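Wrist camera exposure drifts through the day, grip check fails in the afternoon

gruv_hatice
Joined: December
Posts: 14

Hello all. I look after one small cell at our workshop in Imundale. It is one arm with a two-finger gripper and a small camera at the wrist, and the fingers are 3D-printed with a lattice face. Before each cycle the program takes one picture and compares the brightness of the fingertip area with a stored value. If the difference is more than 60 levels, the cell stops and asks for me.

In the morning I have almost no stops. After lunch it stops again and again. I cleaned the lens and I re-seated the camera cable, no change. The stored value was taken in December and the window side of the room was not so bright then. Two views from the wrist camera: 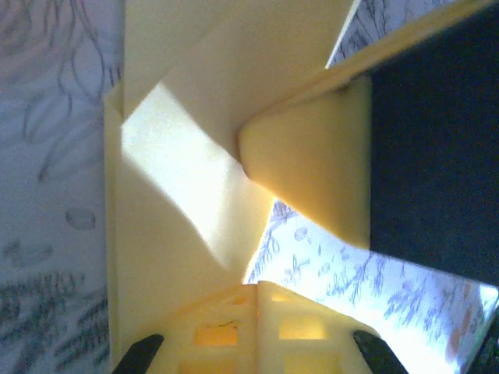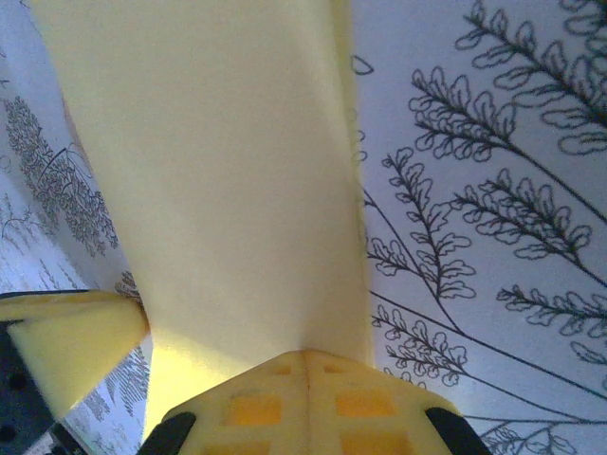

My question is whether I should fix the exposure by hand or leave it on automatic and make the limit wider. The exposure value is now 175 when I switch the automatic off, but I do not know if this number is good for the whole day.

Hatice Bayram

stuklow_bench
Posts: 311

Switch the automatic off, please. With automatic exposure you are comparing two pictures that were not taken in the same way, and then your limit of 60 does not mean anything. Lock the gain and the white balance too, many people forget the white balance.

And pale yellow fingers are the worst choice for this. Print them in gray and most of the trouble goes away.

farah_n
Posts: 120

I do not agree about the color. We had gray fingers on the Sikora cell and there the dark pads were hard to separate from the finger. With pale plastic the edge between pad and finger is very clear, even in a poor picture. I would keep the fingers and change the check.

Hatice, do you compare the average of the whole area? If yes, the light that comes through the lattice windows is inside your average. It goes up and down with the sun and it tells you nothing about the grip. Draw two small areas, one on each black pad, and leave the lattice out.

Farah Nasution

stuklow_bench

Two small areas is fine until somebody changes a pad and it sits a little higher. Then you draw them again. I still say the light is the problem and should be repaired first. A blind on the window costs less than one afternoon of stops.

gruv_hatice

Thank you both. Yes, it is the average of the whole area, I did not think about the lattice. The blind I must ask for, the window is shared with the next room and they like their sun.

About the pads: I change them when the surface becomes shiny, and it is true that the height is never exactly the same. How do you keep it the same?

farah_n

I put the finger flat on a glass plate and push the pad against a small stop, then I tighten. The stop is a piece of scrap, nothing special. After this I take a new reference picture every time, also when I think nothing moved. It goes into the Gruvness log with the date of the pad change.

stuklow_bench

A new reference after every pad change, there I agree completely. But take it at the same hour, or you will be chasing the sun again.

sikora2

Reading with interest, we have the same finger shape. Did somebody try a small ring light on the wrist? I am afraid of reflections from the pads -- ours are quite glossy.

farah_n

We tried it. A bare ring made white spots exactly on the pads. With a sheet of tracing paper in front it was usable, but the paper got torn on the bracket and we gave up.

gruv_hatice

Small report. The exposure is now locked at 175, gain and white balance locked also, and the check uses two areas on the pads. This afternoon I had one stop, at 3:40, and it was a real one, the left pad was loose. I did not widen the limit. The blind is still in discussion.

stuklow_bench

Good. Check the screw on the other pad too while you have the tool in your hand.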